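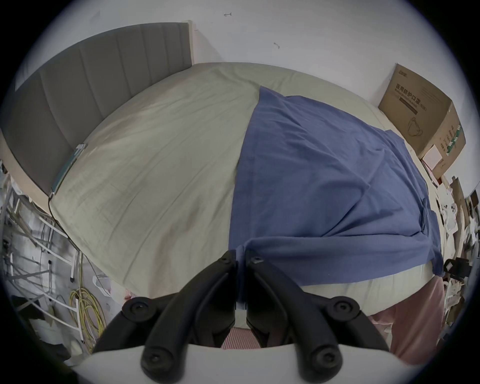 Fitted sheet corner keeps coming off on the wall side

Asked in Home & Bedding, June

I have a double bed in a corner with one long side against the wall. The fitted sheet pops off at the head corner on the wall side, usually by the second night. The other three corners hold. Mattress depth measured at the side seam is 11 inches, plus a topper of 2 inches. The sheet label says "fits up to 14 in." The sheet is cotton jersey and has been washed many times, mostly warm, tumble dried on medium.

Tried so far:
Rotating the sheet 90 degrees (wrong dimensions, obviously, went back).
Rotating the mattress head to foot. Same corner position fails, so I don't think it is the mattress.
Tucking more fabric under at the head. Holds one extra night.

I can't get a hand down the wall side without pulling the bed out. Is there a fix that doesn't involve a new sheet?
danel_377

3 answers

Awuor Mrema
Accepted answer

The rated depth on the label is normally for the sheet as sold. Cotton jersey shrinks, and a sheet that started at 14 inches can finish well short of that. You need 13 inches of side wall plus enough to turn under the mattress. With no turn-under, the elastic sits on the lower edge and rolls up as soon as the mattress compresses.

Measure the pocket. Lay the sheet inside out, pull one corner seam flat without stretching it, and measure from the top of the seam to the elastic. Do all four. If the wall-side corner is shorter than the others, the sheet was cut badly and you can move that corner to the foot by turning the sheet 180 degrees. Less load there.

Then change the order you make the bed. Pull the bed out 8 inches, fit the wall-side head corner first, then the foot corner diagonally opposite, then the other two. Most people fit the far corner last because it is awkward, and it ends up with whatever slack is left. Push the bed back slowly. If the sheet side rubs the wall on the way in, it drags the hem up.

Also check whether the topper is moving. Toppers creep toward the side you get out on and pull the sheet with them. Corner straps on the topper fix this. Mine came with straps and I ignored them for a year.

If the pocket measures under 14 inches, use elastic suspenders, the kind that run diagonally under each corner with a clip at both ends. Metal clips hold jersey better than plastic ones. Put the clips on the hem, past the elastic, or they will tear the knit.

Ener
Just get a deep pocket sheet. I bought one and it has been fine. Elastic all the way around, not only at the corners, check the package.

noguchi_h
Agree with the suspenders, but the single long strap type that goes under the whole mattress is easier in a corner. You tighten it from the open side. Dremuleo makes one, there are others. It needs lifting the mattress once to install and then you leave it.

Wash cold and line dry if you can. Elastic loses its stretch from dryer heat over time and no clip will bring it back.

Comment from danel_377
Head pocket on the wall side measured 12 and a quarter, the other three were between 13 and 14. Turned the sheet around and fitted the wall side first. Five nights so far. Topper had moved as well, will look for straps.

Comment from Awuor Mrema
12 and a quarter will come off at the foot too eventually. Put a clip on that one.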